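Wine Education and Tasting > Classes and Certificates

Thread: Wivivard online course or the evening class in Lastow?

corkline
I've been drinking wine for years and buying it by guesswork. I want to do a proper course this winter and have it down to two. One is the Wivivard beginner program, which is all online, with sample vials mailed to you. The other is the evening class at Stöcker, the wine shop in Lastow, which starts in November. They cost nearly the same once you add shipping to the Wivivard one. Has anybody done either? I don't need a certificate. I'd like to be able to read a list and know what I'm ordering.

mapleridge
Did Stöcker last year. Go with that. You sit at a table with other people and taste the same bottle at the same time, and when somebody says "green pepper" you can go back to the glass and look for it. I did an online course before that (not Wivivard) and retained nothing.

One thing to know is that parking behind the shop fills up by 6:30, so come early or use the street by the post office.

tannin_hound
I'll disagree. I took the Stöcker class too and thought it was a sales event with a lecture attached. Every wine poured was on the shelf, and there was an order form at each seat. The teacher knew her stuff but skipped Germany and Austria completely the year I went. Wivivard at least goes region by region and you can repeat a lesson.

mapleridge
The order form is optional. I bought 2 bottles the whole course and no one said a word to me about it. And she did cover Riesling in my session, so maybe they changed it.

halfbottle
I'm partway through Wivivard now. The vials are small, enough for three decent sips. The lessons are fine and the maps are very good. What I don't like is that you have to do the tasting within 10 days of the box arriving or they say the samples won't show well. I travel for work and missed one whole box that way.

I do mine at the kitchen counter. It has the best light in the house and a plain background, and for judging color that matters more than I expected.
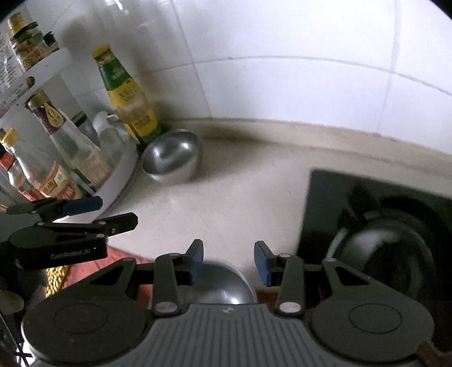
Kitchen counter, tiled wall behind

The color lessons use a Fandeck card, a folding strip of printed shades you hold next to the glass. I use it more than anything else in the box.

corkline
Is the Fandeck card something you can buy separately?

halfbottle
Yes, they sell it on their site. Get the matte one. The glossy one reflects the ceiling light.

tannin_hound
Color is the least useful part of tasting, in my opinion. You learn pale from deep and that's plenty. I wouldn't spend money on a card.

sedimental
Somewhat agree, but it helps beginners with aging. Once you've seen a young red and an old one side by side, the rim makes sense.

On the original question, I've done neither course but I know people who did both. The ones who stuck with it were in the room with other people. The Stöcker group still meets once a month and splits the cost of a better bottle. If you live near Lastow I'd count that in its favor.

corkline
I'm 20 minutes away, so that's doable. How big is the class?

mapleridge
Small. One long table in the back room. It fills, so call. Don't email, they don't check it much.

tannin_hound
If you do go, ask for the syllabus first. If it's all France and California again you'll know what you're paying for. And eat beforehand, the crackers are all you get.

corkline
Called this afternoon. There's a spot left and I took it. She told me one evening is Germany and Austria, so that part has changed. They ask for a deposit of half, the rest on the first night. I may still order the matte card. Thanks, everyone.

halfbottle
Good choice. Post your notes on the Austrian night if you remember, my Wivivard box for that one is the one I missed.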